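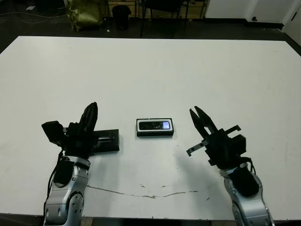
Cell 3, both arms at the table, left gripper closed and right gripper open.

bresamton_cells
25 Aug 2025
The right gripper on our two-arm cell no longer closes fully after 800 cycles. The left unit, serviced in June, is unaffected. We request advice on whether the fingers should be re-zeroed or replaced.

Trerkinon
Re-zero first. Please also inspect the cable near the right wrist. It should not pull tight at any point in the travel.

Kanaujia
I must disagree. At 800 cycles the finger screws should be checked before any zero is changed - otherwise the new value will hide the fault. Our procedure calls for a check every 28 days.

Trerkinon
Our procedure differs, but I accept the point about the screws.

Fakden
The crack in the tabletop also deserves attention. If the surface has moved, the arm bases should be measured again.

bresamton_cells
The crack predates the fault by 9 weeks. The screws will be checked first, then the zero. The table will be raised with facilities separately.

Kanaujia
Please post the torque readings for both sides.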